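Home News Features Schools Events Subscribe

Two arms, one bottle

The after-school robotics club at Pearce has spent a term learning to open a drink

1 September 2021

You hear the Pearce club before you find it. Down past the music rooms, a fan going, somebody yelling out numbers, somebody else yelling that those are the old numbers. Then a door with tape on it and a sign: KNOCK IF ARMS ARE ON.

I knocked. Arms were on.

The job this year is a bottle. Plain plastic, screw cap, water inside. One arm holds, the other deals with the cap. Anyone can do it half asleep. The club has been at it since February and the logbook is up to attempt 312.

That logbook is a treat, by the way. Paper, spiral bound, a ring from a coffee mug on the cover. Entries like "held too hard, squashed" and "left one let go early AGAIN". One page just says "no" in capitals, underlined. A student told me that was a bad week.

There are 18 of them in the club, years nine to twelve, and they are getting ready for Sunadora, the regional meet where teams from all over bring a two-arm task and run it in front of judges. Three tries each. No touching once the clock starts. Last year Pearce took a stacking task and came home with a ribbon for tidy wiring, which still stings a bit.

"We didnt want tidy," one of the older students said. "We wanted to place."

So, the bottle. It's a mean choice. Thin plastic gives when you squeeze it, and it gives more once the cap is loose. It's see-through too, so the cameras have a rough time working out where the sides are. The students argued for most of a lunch hour over whether to wrap it in coloured tape. Vote was close. No tape. The judges like a task that looks like real life, and real life doesn't come wrapped.

The code is split between two groups who sit at opposite ends of the room and call themselves Left and Right. Left does the holding. Right does the cap. They blame each other constantly, in a friendly way, mostly. The program that keeps the arms in step is called Fekier – named after a misspelling in the first version that stuck – and it decides who moves and who waits. When it's good it's boring to watch. The students love boring.

Most of the work is waiting around, to be fair. Reset, stand back, run, write it down. Year nines do a lot of the resetting and get first go at the snacks as payment. The teacher in charge stays near the stop button and marks essays.

Money is the usual story. Sausage sizzle, a grant from Radville council, a raffle. The bus to Sunadora takes 27, so parents can come if they're quick about it.

I asked a year ten what she'd do if it worked first try on the day. She had a think.

"Probably check the log was recording," she said. Then she went back to her laptop becuase Right was ready to go again.

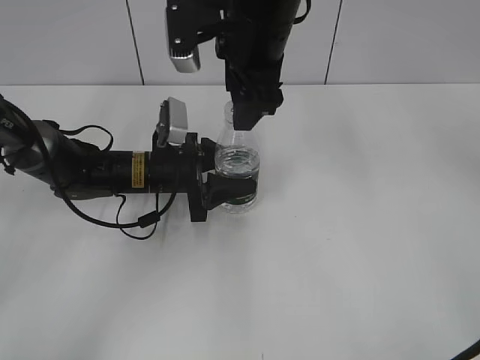
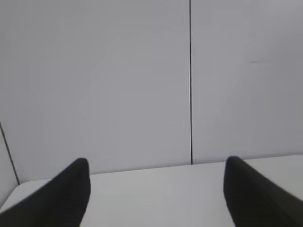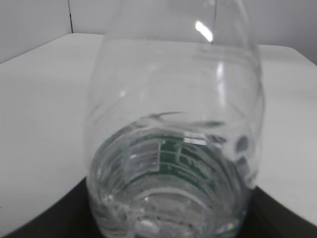
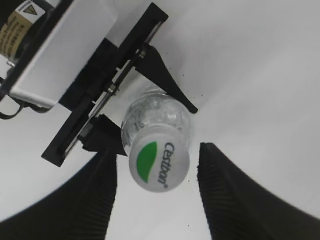
The bottle task at Pearce. First picture: one gripper on the body of the bottle, the other at the top. Last: the bottle on its side, cap on.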